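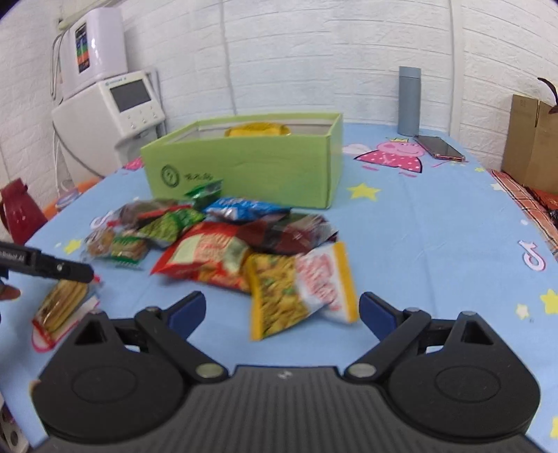

Grastix Opens Its Snack Sorting Recordings to Outside Research Groups

Grastix is very happy to announce that Pukitz, the collection of handling recordings its staff have been building since the spring, will be open to university groups and small labs from August. The first release holds 1771 recordings of people picking up, moving and putting down packaged snacks with a hand-held gripper, the same two-fingered shape that will later be fitted to an arm.

Anyone who has tried to teach a machine to pick up a bag of chips will know why we started there (and anyone who hasn't is warmly invited to come and try!). A bag slides, it folds, it hides half under its neighbor, and the shiny ones look different every time you lean over the table. Our learning system, Prollo, needs to see all of that done by patient human hands before it can make a fair attempt on its own.

"We could have begun with wooden blocks, and I was asked more than once why we didn't," said Kaja Kļaviņa, who leads the recording work at Grastix. "But people's tables have crackers and cookies and a phone and somebody's thermos on them, and I wanted the learning to start on a table like that. So we heap things up, we pick one out, we put it in the box or beside it, and then we do it again with the heap in a different shape."

Each recording is watched through once by a second person before it is accepted. Drops and missed grasps are kept and labeled, and 357 of them are included in the release as a separate folder, as several early readers of our plans asked for exactly that.

Bjarke Kragh, who looks after Prollo's training, added that the early results have been a pleasure to follow. "With the first 1000 recordings it was fine on boxes and rather hopeless on soft bags lying across each other. The later ones were chosen with that in mind, and it's getting there. We still have plenty to do with thin wrappers, and I'd love to hear from groups who have worked on those."

Groups may apply for access through the Org page on the Grastix website. Applications are read every Friday, and each group may name up to 3 people as users. There is no charge for teaching or noncommercial research.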